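## 6. End effectors for soft goods: the Herport two-finger kit

The kit is sold by Cullinane as a hand-held tool, with the arm mount priced separately. The supplier quotes a service interval of 1000 hours for the bushings. Check wear at 600.

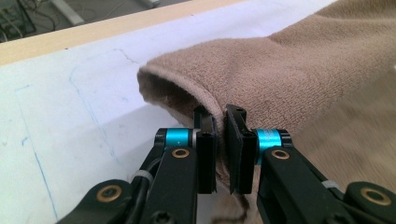
*Fig. 6.1 – Flat-pad fingers at the rolled edge of a fleece garment.*

Points for the review sheet:

- Pad shape: flat plates suit a folded edge. Single-ply pick-up is a separate test (see Vanthorpe notes, April).
- Cable routing: tied along the finger link. Note the slack at full opening.
- Pivots: record play at each bushing before and after 60 cycles.

Grip force is not logged by the base kit.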